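# Reusing Old Desktop Towers: Teardown Notes

Yee-man Fang and Rosimeire Frota, November

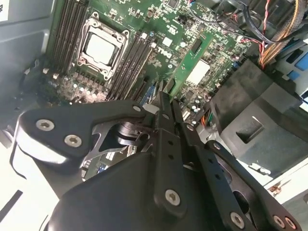
*Figure 1. Dell motherboard with the CPU in its socket and memory slots on both sides.*

## Method

We took the memory out first and left the processor in its bracket. Wires were unplugged at the header end and tagged before anything else came off. The add-in card was next - it has its own label, so we copied that into the parts sheet.

## Results

Teardown took two sessions. Three memory modules passed the overnight test and went to the Stollano lab bench. The power supply failed under load and was set aside for recycling.

## Still to do

- Clean the CPU and apply new paste
- Ask Ronaldo Araújo for a spare fan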